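Zwischenbericht zur Beschaffungsplanung
Vorhaben: Stustisov – Greiferarbeitsplätze für Handwerkzeuge
Berichtsstand: 26. Januar 2026

1. Stand des Vorhabens

Die Planungsphase ist in den wesentlichen Punkten abgeschlossen. Die Anforderungen an Greifer, Steuerung und Arbeitsplatzausstattung liegen in abgestimmter Fassung vor und bilden die Grundlage der Angebotseinholung. Bestellungen wurden im Berichtszeitraum nicht ausgelöst. Die im Bewilligungsbescheid vorgesehene Reihenfolge, zunächst Simulation und anschließend Beschaffung, wird eingehalten.

Mittel für Rechenleistung und Modellaufbereitung wurden planmäßig abgerufen. Der Titel für Investitionen ist bislang unberührt.

2. Arbeiten in der Simulation

Zur Absicherung der Geräteauswahl werden Greifvorgänge an Handwerkzeugen in einer Simulationsumgebung untersucht. Bisher wurden 2000 Durchläufe gerechnet, von denen 661 vollständig ausgewertet sind. Die Auswertung der übrigen Durchläufe erfolgt nach dem im Arbeitsplan festgelegten Schema und wird bis zur nächsten Berichterstattung fortgeführt.

Schwerpunkt der Auswertung sind lange Werkzeuge mit ungleich verteilter Masse. Bei ihnen hängt das erforderliche Haltemoment stark davon ab, an welcher Stelle des Stiels gegriffen wird. Für die Beschaffung ergeben sich daraus Mindestwerte für Greifkraft und Öffnungsweite, die in das Leistungsverzeichnis aufgenommen wurden.

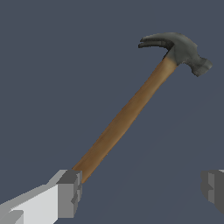 Die Fingergeometrie wird in der Ausschreibung bewusst offengehalten. Anbieter sollen wechselbare Fingerkuppen vorsehen und deren Preise gesondert ausweisen. Damit bleibt eine spätere Anpassung möglich, ohne dass der gesamte Greifer ersetzt werden muss. Die Reibwerte der Modelle beruhen derzeit auf Annahmen und sind vor einer endgültigen Festlegung durch Messungen an realen Werkzeugen zu prüfen.

3. Angebotslage

Richtpreisangebote liegen von Farnthorpe und Vollness vor. Farnthorpe bietet Greifer und Steuerung als Paket an; die Schulung des Bedienpersonals ist enthalten, die Wartung nach dem ersten Betriebsjahr dagegen nicht. Vollness weist alle Positionen einzeln aus. Die Vergleichbarkeit der Angebote ist erst nach Klärung der Schnittstellenlizenzen gegeben. Entsprechende Rückfragen sind gestellt.

Für einen Satz Fingerkuppen sind in der Planung 158 Euro angesetzt. Hinzu kommen je Arbeitsplatz rund 600 Euro für Halterungen und Kleinmaterial. Beide Ansätze sind als Nettobeträge geführt. Der Transport zum Standort Lyons ist noch nicht bepreist und wird als eigene Position nachgetragen.

4. Abweichungen und Risiken

Die Lieferzeiten der Steuerungen sind von beiden Anbietern nur unverbindlich genannt worden. Sollte sich die Lieferung verzögern, würde die Inbetriebnahme in Lyons nach hinten rücken; die Simulationsarbeiten wären davon nicht betroffen. Eine Aufstockung der Gesamtmittel wird nicht beantragt. Vorsorglich wird jedoch um Zustimmung gebeten, nicht benötigte Mittel für Rechenleistung in den Titel für Ersatzteile umschichten zu dürfen.

5. Weiteres Vorgehen

Die verbindlichen Angebote sollen im März vorliegen. Der Vergabevorschlag wird dem Zuwendungsgeber mit einer aktualisierten Kostenübersicht und den Ergebnissen der Reibwertmessungen zur Freigabe übermittelt. Die Entscheidung über die Umschichtung wird vor der Auftragserteilung benötigt.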